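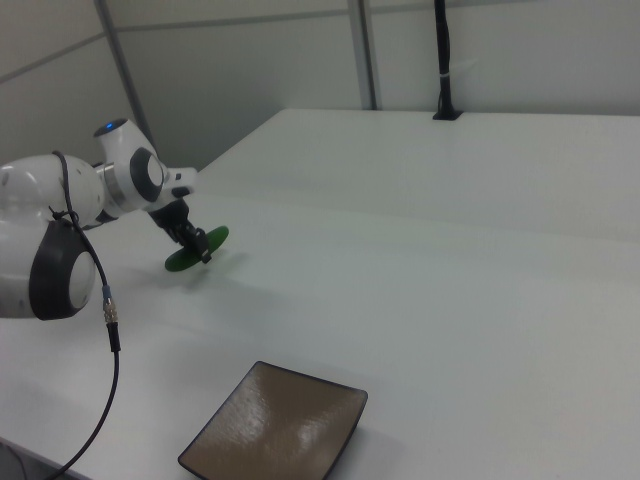
Book Design II: Structure of the Page
Handout for Unit 5: Margins, Text Area, and Grid
Course leader: Deolinda Pinheiro
Sallisside School of Applied Arts, Department of Print and Publishing

Scope of the unit

This unit deals with the placement of text on the page of a bound book. Students are expected to have completed the unit on type selection and to be able to identify the parts of a printed spread by their usual names: head margin, foot margin, inner margin (gutter), outer margin (fore-edge), running head, and folio. Students who are unsure of these terms should review the glossary in the first-semester reader before the seminar.

The page as one half of a spread

A reader seldom sees a single page. The unit of design in a bound book is the spread, and decisions about margins should be made with both pages drawn side by side. On the spread the two inner margins are read together as one band of white. For this reason the inner margin has traditionally been narrower than the outer one. If the two are made equal, the text areas tend to drift apart and the center of the book appears empty.

The foot margin is normally deeper than the head margin. Two explanations are commonly given. The first is optical: a text area placed at the exact center of the page is perceived as sitting low. The second is practical, in that readers hold a book by its lower and outer edges and the thumb needs somewhere to rest. Students should be able to state both explanations in the written test but need not choose between them.

The ninefold division

The classical method presented in the lecture divides the width and the height of the page into nine equal parts. The text area is then placed as follows:

Inner margin: one part
Outer margin: two parts
Head margin: one part
Foot margin: two parts

The resulting text area is six parts wide and six parts high and therefore has the same proportions as the page itself. The method works for any page format. It can be carried out with a straightedge and the diagonals of the spread, and students are asked to construct it by hand at least once before using layout software.

The limits of the method should be understood as well. The text area occupies less than half of the page, and few publishers of trade books will accept so much unprinted paper. A manuscript set in this way may run to many additional pages, with a corresponding effect on the price of paper, printing, and shipping. In current practice the ninefold division is found mainly in poetry, fine-press editions, and exhibition catalogs.

The problem was discussed at length in last year's seminar, and a portion of that discussion is recorded in these notes.
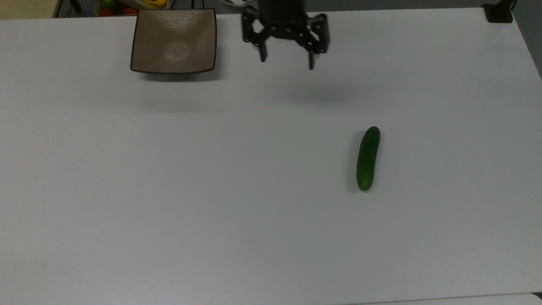

Maj-Britt Berge objected that the ninefold division is taught as though it were a law, when many handsome books ignore it altogether. She had measured several novels from her own shelves and found outer margins hardly wider than the inner ones. In her view the leading and the length of the line did far more for the comfort of the reader than the amount of white at the edge, and a student with limited time would do better to study those first.

The objection is a fair one and students should keep it in mind. Margins cannot be judged apart from the line they surround. A long line with tight leading will remain tiring to read however generous the margins are. The order of work recommended in this course is therefore:

First, choose the typeface and size.
Second, establish a comfortable line length for that size.
Third, set the leading and count the lines that fit the intended height.
Fourth, place the resulting text area on the page and adjust the margins.

The ninefold division serves as a check at the fourth step. A designer who departs from it should know by how much and for what purpose.

Binding and loss in the gutter

Margins drawn on the screen are not the margins the reader will see. In an adhesive binding the book does not open flat, and part of the inner margin disappears into the curve of the spine. The loss is greater in thick books and in books printed on stiff paper with the grain running the wrong way. A sewn binding opens more freely. Before fixing the inner margin, the designer should obtain from the printer a blank dummy made with the actual paper and the actual number of pages.

The Angelovski catalog, a copy of which is kept in the department library, is a useful case for study. The captions were set in a narrow column beside the gutter. The book has more than 700 pages and an adhesive binding, and in its middle sections the first letters of many captions can be read only by pressing the book open with both hands.

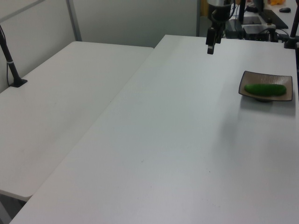

A second printing of the same catalog moved the captions to the outer margin and left the rest of the layout unchanged. Students should compare the two printings spread by spread and note how the change affects the relation between caption and plate. In several places the caption now stands nearer to the plate on the facing page than to the one it describes, a difficulty that the first layout had avoided.

Grids for illustrated books

Where pictures and text share the page, a single text area is rarely sufficient. The area is divided into columns and rows, separated by narrow intervals, and pictures are sized to fill one or more of the resulting fields. The height of each field should equal a whole number of text lines, and the interval between rows should equal one empty line or more. When this is done correctly, the top edge of a picture can be aligned with the top of the lowercase or capital letters in the neighboring column, and its bottom edge with a baseline.

A grid with too few fields forces pictures into unsuitable sizes. A grid with too many permits almost any arrangement and gives little guidance. Beginners are advised to start with a modest number of columns and to add more only when the material requires it.

Assignment

Select one illustrated book on a subject connected with design, craft, or architecture. Draw one representative spread at full size, showing the margins, columns, and baseline positions. Add a written commentary of 700 words in which the structure of the page is described and assessed. The commentary should address the binding and the position of the captions. General remarks on the attractiveness of the cover will receive no credit.

The assignment counts for 20 percent of the final mark. Drawings are to be handed in on paper; commentaries may be submitted on paper or through the department office. The print studio is open on Saturday for students who need the large drawing tables, and Damian Stöckli will be present to answer questions on measurement.

Reading

Pinheiro, D., Notes on the Printed Spread. Course reader, chapters 5 and 9.
Kvam, V., The Working Margin. Skerimham Press. The introduction and the section on adhesive bindings.
Pereyra, Y., Picture and Column. Corkanura Editions. Recommended for students who choose an exhibition catalog.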